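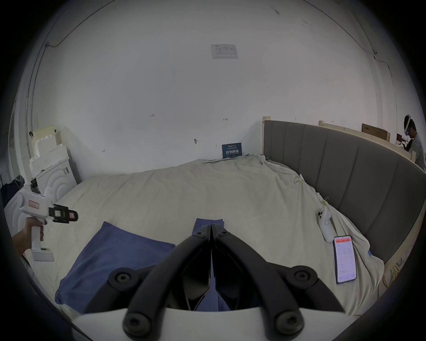 Duvet weight for a rented room in Loketham

visi_pastor
Posted March 3, 2022
I moved to Loketham and my room is cold until July, the neighbours say. My duvet is cream and rather thin. Should I buy one heavy duvet, or put a second thin one on top? The shop in Lusberg asks 100 for the heavy one.

Nilmini G
Two thin ones. You can take one away when the weather changes, and they fit in a normal washing machine.

talukder36
I don't agree. Two duvets slide apart in the night — I tried it for a whole winter in Vestville and always woke with cold feet. Buy the heavy one and wash it at the launderette.

Nilmini G
They slide if you put them in separate covers. Put both in one cover and tie the corners.

talukder36
Then you must open everything to wash one. It is too much work for me.

piyumi_w
Did you check the draught from the window first? In my flat this was the real problem. A wool blanket under the sheet also helped me more than any duvet.

visi_pastor
Thank you all. The window is closed well, I think. I will try the blanket first and ask for the price in Sikder too.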